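The Trial Month
October
By the night instructor

The crate came to our skills lab at four in the afternoon, when the students had already gone home. On the side was printed BALORA in blue letters, and under it, smaller, "Practice Service, Trial Unit." I signed for it and the driver asked me what was inside. I said a teacher. He looked at the crate again and then he left quickly.

It was not a joke from my side. The Balora service was sold to us as a teacher. You rent the two arms, you receive the pads by mail, and the program sews beside you, or instead of you, until you understand what your hands are doing wrong. After the trial month the price was 1,395 for each month, pads included. My department head had put a yellow paper on my desk: "Tell me yes or no. Two pages maximum."

I had taught suturing for many years with my own hands, and I did not want to write yes.

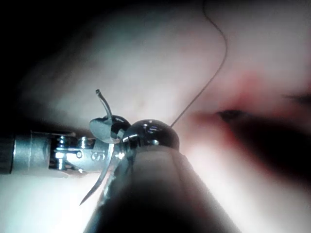 The first evening I stayed alone with it. The manual was from a company called Lasow, which made the arms, and the program was from Balora, and each of them told me to call the other one if there was a problem. It took me two hours to make the arms wake up. Then I pressed Begin and sat down with my tea, and I waited for it to be clumsy.

I have a bad habit. When a student sews, I breathe with the needle. I hold my breath when the point goes in and I let it out when the point comes through. My students know this and they say they can hear from my nose if the stitch is good. That evening I noticed that I was holding my breath for a machine.

I was angry with myself and I went to wash my cup.

When I came back, I wrote the first line of my report. "The unit is slow." I looked at it for a while. Slow is the thing I ask for from every student in the first week, and they never give it to me. I crossed out the line.

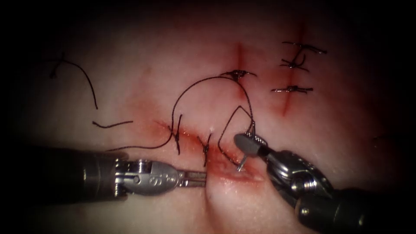 In the second week I let the students in. They came after dinner, still in their coats, and stood too near. One of them asked if the arms could get tired. Another one asked if they would have a job in ten years, and he laughed when he said it, but he waited for my answer. I told him to put on gloves and sit down.

We worked like this: the machine sewed on its pad and the student sewed on his own, at the next table. The service keeps 128 lessons in its memory, and you can stop in any place and go back. I am not able to go back. When I show a stitch, it is finished, and I can only show another one, which is never the same. I had not thought of this as a weakness before.

But there were things it did not do. It did not see that the girl by the window was gripping so hard that her fingers were white. It did not know that the tall one sews badly when he is hungry. I gave him half of my sandwich, and his next knot was decent.

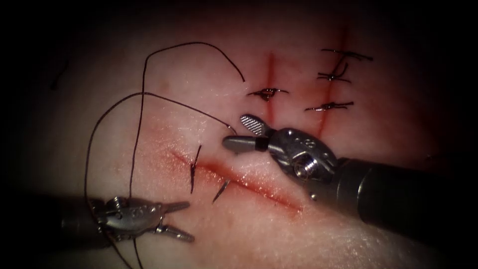

The report was due the next morning and I still had only a title. I stayed late again and watched. My old professor at the Dimitriou clinic used to say that thread is like a cat, it goes where you do not want it. The arms had let a great loop of it rise over the left side of the pad, high and wide, and it did not seem to trouble the program at all. I would have shouted at a student for such a loop. Then I looked at the cut on the right, closed with three stitches one above another, and I had nothing to shout about. The tails were longer than I like. I wrote that down with real pleasure.

Near midnight the sales office of Balora sent me a message. If we signed before the end of the month, they would add 400 pads and a course at their center in Troseo, travel not included. I did not reply. I finished my cold tea and took a clean pad from the box, and I put it on the table next to the machine. I set the lesson to the beginning and threaded my own needle.

My first stitch was too near to the edge. I pulled it out and did it again. The arms continued with their work, and I breathed, in and out, and I could not say anymore with which needle.

At six the cleaner opened the door and asked if I was all right. I said yes, and then I wrote the same word on the yellow paper, and under it: "But also keep me."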